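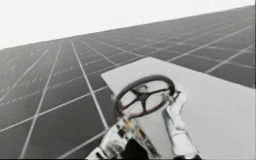 Grevetti put out patch 2 for Drurine this month, and the studio's notes call it "the update that makes the open world feel open." I've played enough of it to have doubts. The headline addition is the Travberg Expanse, a new region north of the old harbor map, and the claim on the store page is that it's the largest single zone the team has made. Fine. Size was never my complaint. What I want to know is what there is to do between one end and the other, and the notes are a lot quieter about that.

I went in through the south gate with a level-capped ranger and rode for eleven minutes before I got a quest marker. It was a fetch quest. The second marker was also a fetch quest, for the same herb. There are three towns on the map, and two of them share an innkeeper model and most of an innkeeper's dialogue. The third, Olaniyan, is the good one. It has a working ferry, a card table with real stakes, and a side story about a missing bell that I won't spoil. If the whole region had been built to that standard I'd be writing a different item.

The gear numbers deserve a look too. Patch 2 adds 196 items, according to the notes. Nanami Hosoda went through the full list for us and sorted it by stats. A big chunk of it is recolors: same armor value, same weight, same perk, new dye. She doesn't mind recolors and neither do I, but they used to be listed under cosmetics. Now they're counted with the weapons and armor, and the total looks better for it.

Then there's the power cap, which moves from 865 to 876. Eleven points. The only way to earn them is through the weekly vault, and the vault pays out one point at a time if you're lucky. Shinji Oshima, our most patient member, worked out that he could be at the new cap by the end of the season if he never misses a week. He plans to do it. I plan to watch.

Some of this is good, and I'd rather say so than have people write in. Mounts no longer get stuck on fence posts. The inventory finally sorts by slot. Load times on the older consoles are shorter by a margin you can feel, and the crash when two players opened the same chest seems to be gone, at least in our group. Whoever fixed the bow aim on a controller should get a raise.

Matchmaking is another story. The notes promise "smarter grouping," with no word on what got smarter. Lertchai Prasertsri queued for the harbor raid four evenings in a row and landed in a party with no healer on three of them. Kazuhiro Shibata had no trouble at all, but he plays a healer, so take that for what it's worth. Grevetti's forum reply says the system needs time to learn. They said that in the spring, word for word, about the last system.

My bigger worry is the road map at the bottom of the page. It shows two more regions after this one, both drawn bigger than the Expanse, and nothing in the text about more quest writers or more voice work. Housing has slid down the list again. So has the replay viewer, which was shown on stage running and has not been mentioned since. I'd trade both new regions for either one.

So should you come back for it? If you quit over the crashes, probably yes. If you quit because you ran out of things to do, I'd wait and see what September brings, when the first round of added quests is supposed to land in the north. The update is free, and it's a big download, so clear some space first.

Group night stays at 8 p.m. Sota Shimada is running the harbor raid and has room for a healer and one more ranged player. Message him in the usual channel with your class and power level, and please have the patch installed before you log on. Last time we waited forty minutes for a progress bar.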